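4.2 Changes in the work at the sorting benches

Vistthorpe site only. The Flitine line was still being rewired in February and we left it out of this section, see 4.4 for what little we have from there.

Before the changeover the small-parts job was all bench work. One person, one tray, one box with compartments, parts picked by fingers and dropped into the right slot. Boring, people said so. But also quiet, you could talk, you could set your own pace inside the hour. After the changeover the arms took the bulk of the trays and the people who used to fill them were split in two: some went to loading and clearing, some went to what the plant calls demo work. Demo work means doing the old task by hand-held gripper so the motions can be recorded and fed to the Budunetti controller. Same parts, same boxes, different hands in a sense.

We interviewed 19 workers, 17 of them twice. The other two had moved to the Cabello warehouse by the second round and we could not get the release forms signed in time. Shift logs cover 100 shifts, 68 of them after the changeover. Not a balanced sample, we know.

First thing that came up, in nearly every interview: the grippers are slow. A person who can seat a part in a compartment without looking has to learn it again with two jaws. Several used the word clumsy. One loader who had been on the benches a long time said it was "like eating peas with pliers, all day, and someone wants the peas back." Supervisors saw the same thing differently. To them the slowness was the point, a clean slow motion is worth more to the controller than a quick messy one. The workers were told this on the first day, but the old piece targets stayed up on the wall for weeks and noone took them down. So people rushed. Then recordings got rejected. Then they were asked to redo them.

Second, cables. We had not planned to ask about cables. The grippers are wired and the wire runs back along the wrist, and people adjusted how they sat and how far they reached to keep it from dragging. Some complained of a stiff forearm at the end of the shift. We have no medical data and make no claim past what they told us. The site did move the recording blocks from a full shift to half, before our second round, and the complaints went down in the second interviews. Could be the shorter blocks, could be practice.

Third, and harder to write up: what counts as skill. On the old benches skill was speed plus few mistakes, and everybody knew who had it. In demo work the fastest sorters were not the best demonstrators. Two people who had been average on the benches had the lowest rejection rates on the grippers, and they were the ones asked to train new starters. This caused some friction. A few of the older hands felt they had been ranked over again on a test they never signed up for. Pay grade did not change either way, which made it worse for some and easier for others.

Loading and clearing got less attention from managment and, in our view, lost more. The people there now wait on the arms. They refill when a light comes on. The talk between benches is gone because there is mostly one person per aisle. Asked what they missed, they did not mention the sorting at all, it was the company.

Job worry was present but lower than we expected going in. Most thought the arms would keep needing someone close by. The demo group was more worried than the loaders, they could see plainly that every good recording was one less they would be asked to make. "I am training it to not need me, fine, but then say so," as one of them put it in the second round.

Coding of the interviews was done by two of us, disagreements talked through untill settled. Codebook in the appendix. The bench layout differs a little between rooms but the task is the same throughout, a multi-compartment box on the table and a gripper in each hand (Figure 1).

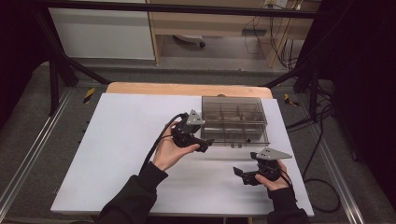 Figure 1. Two-handed demo work with hand-held grippers, compartment box on the board.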